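Home Blog Projects Parts bin About Contact

Resetting the hanger station, again

Posted in September by Jabari Temba

I promised a few of you I'd write up how I look after the hanger station, and then I spent most of the month looking after the hanger station instead. So it's going to be a bit of a ramble, sorry!

For anyone new, the station is one table, a pair of hand-held grippers and a pile of everyday stuff we pick up and put away over and over so the robot has something to learn from. Ours lives at Halside, at the end of the long room. Zohreh Rezaei built the first version and I inherited it, along with her drawer of hex keys (two of which are the same size, and neither is the one I need).

The thing I check first every morning is the finger pads. They get slick. You won't notice by looking, you'll notice when a hanger starts to rotate in the grip and swings its hook round at you. I wipe them with a damp cloth, let them dry, then pinch a hanger by the very end and give it a wiggle. If it droops, the pads come off and new ones go on. I used to wait for 2000 cycles before swapping, which was Parviz Hashemi's rule, and for boxes and cups it's a fine rule. Hangers are harder on them. All that weight out to one side, and you're holding it by the thin bit.

Next is the cables. Each gripper has one, and they should hang down in an easy loop, with enough slack that you can reach right across the board without feeling a tug. I had the left one too short for most of last week and couldn't work out why my wrist ached. Fifteen extra centimeters fixed it – I could have cried. 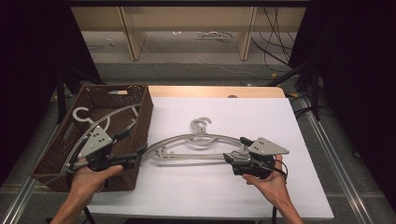

Both grippers at the board, one gray hanger in the basket and one to go.

The basket took more fiddling than anything else. Square to the board looks tidy, but my left hand kept bumping the rim on the way over, so I've been turning it on the diagonal and I like it much better. I tried marking the corners with tape and the tape curled up within a day. Now I just set it by eye, and Rostam Babaei comes past and moves it a little, and then I move it back.

The white board is worth the trouble too. Gray plastic on pale wood was hard to pick out when we played the recordings back, and on white you can see the little notches in the bar. It does slide, though. I put 6 rubber dots underneath, the kind you stick inside cupboard doors, and it has mostly stayed put.

Last job is the jaws. I close both grippers fully, open them fully, and watch the readout go from 0 to 100 and back. The right one was stopping at 94 for days. I took the fingers off, cleaned the slide, put it all back together, still 94. Then I ran the calibration again with the jaws really, properly shut (I'd been letting go a touch early) and it came up fine. A whole afternoon, gone!

Still on my list: the left handle has a tiny bit of play in it, and I want to try the softer pads Ridwan Pillai keeps going on about. If you've used them on thin plastic, leave me a comment and tell me how long they lasted.

Get new posts by email. Enter your address to subscribe. Unsubscribe any time.

This site uses cookies to remember your preferences. Accept Manage settings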